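How many demos before a pick-and-place policy stops missing the bin?

Asked by cavia_bench, January 13, 2020

We're collecting demonstrations for a small imitation learning project. One arm, one fixed camera, plastic fruit and a square bin. I have 388 episodes so far, all done by the same operator with a hand controller. The policy reaches the object fine and closes on it most of the time, but it lets go too early and the object lands on the rim or next to the bin. Training loss looks normal. Do I need more episodes, or is something wrong with the ones I have? The camera records at 21 frames per second and I save gripper state as open or closed only.

3 answers

Answer from Nassoro Swai (accepted)

Check the release frames before you record anything else. Pick 21 episodes at random and look at where the object is when the gripper state flips to open. When we did this at Sovdale we found the operator had two habits. Sometimes he stopped over the bin and then opened, and sometimes he opened while still moving. With a binary gripper signal the model averages those and you get an early release.

What fixed it for us:

Save the gripper width as a number, not open/closed.
Have the operator come to a stop over the bin for a moment in every episode. Don't trim those frames out later, which our preprocessing script was doing by default.
Move the bin between episodes. If it always sits in one spot, the model learns the spot.
Start some episodes with an object already in the bin. Ours had only ever seen it empty and did odd things on the second object.

After that we threw out the bad episodes and retrained on fewer than you have now. It was better.

The carry is the part to watch when you review. This is the kind of frame I tag "carry" and keep:

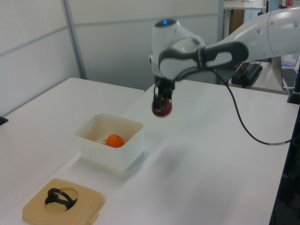

Object held above the table, bin to the left with an orange already in it.

If you use a separate tag for carry and release you can also see right away if one of them is short on data. I use 4 tags in total: reach, grasp, carry, release.

Answer from samarakoon_lab

More data. We did not get anything usable until October and by then we had a lot more than 388. Also try a second camera.

Comment from cavia_bench: Did the second camera help with the release or just in general?

Comment from samarakoon_lab: In general. Didn't test it separately.

Answer from plemelia_user

Is your video in sync with the gripper log? Mine was off by 2 frames and it looked exactly like what you describe. Plot gripper width against the video for one episode, it takes a few minutes. If the log runs ahead of the video then every release is labeled too early and more episodes won't help.

Comment from cavia_bench: Checked, the log is ahead on mine too. Fixing that first, then the width.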